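Chapter 7
Choosing Between Two Grippers

By the end of this chapter you should be able to set up a fair comparison between two end effectors, run it without fooling yourself, and write down the result in a form that a tired colleague could repeat. You will need the trial sheet from Chapter 5 and more patience than you think you have.

7.1 The data sheet and the jar

A data sheet is a love letter a gripper writes to itself. It gives you the stroke, the closing force and the rated payload, all measured on a steel block that was clean, dry and held perfectly still by someone who wanted the sale. Your own objects will be lids, envelopes, bottles and things with handles in unhelpful places, and none of them were consulted.

When Orysia Stelmakh and Hendrik Zwane began the Nuncombe trials, they had two candidate sets of fingers, the Pralitz and the Boiko. On paper the Boiko won easily. It closed harder and opened wider, and its brochure had better photographs. The first week of bench work agreed with the brochure. Then the trials moved to a furnished room, and the Boiko began to lose to envelopes.

Stiff fingers that clamp a jar beautifully will push a sheet of paper across a smooth surface until it falls off the far side. The Pralitz, with its softer pads, bent a little, caught the edge and lifted. It was also slower and made a noise like a stapler with regrets, but the trial sheet had no column for that. 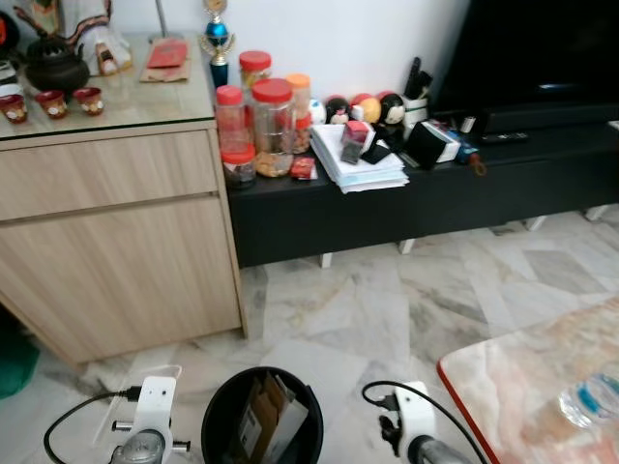
The lesson is duller than the story. A gripper is good or bad at a task, in a place, on a surface, with a particular arm and camera behind it. Change any of these and you are running a new experiment, whether or not you have told your supervisor.

7.2 What to hold still

Before the first grasp, write down everything that will stay the same for both grippers. At Nuncombe the list had 12 entries, and the two that caused trouble were the ones everybody thought too obvious to check.

The first was camera exposure. It had been left on automatic, so glossy lids looked different in the morning and the afternoon, and whichever gripper was tested after lunch appeared to be the cleverer one. The second was the controller. Taras Vasylenko had tuned it lovingly for the Boiko and then used the same settings for the Pralitz, in the name of fairness. Identical settings are fair only if both grippers have the same mass and the same reach – these did not.

Give each gripper the same amount of tuning time instead, and log it. Onni Suominen allowed ten hours apiece and stopped at the bell, mid-adjustment and visibly unhappy.

7.3 How many grasps are enough

More than you have done. The Nuncombe team recorded over 800 attempts, alternating the grippers in short blocks so that worn pads and fading afternoons were shared between them. Early results, after a single morning, had pointed firmly to the wrong winner. Hnat Moroz had already made the slide.

Decide the number of attempts before you start, and keep going when you like the answer. We return to the choice of block length in Section 7.5, after a short and unavoidable detour through what counts as a drop.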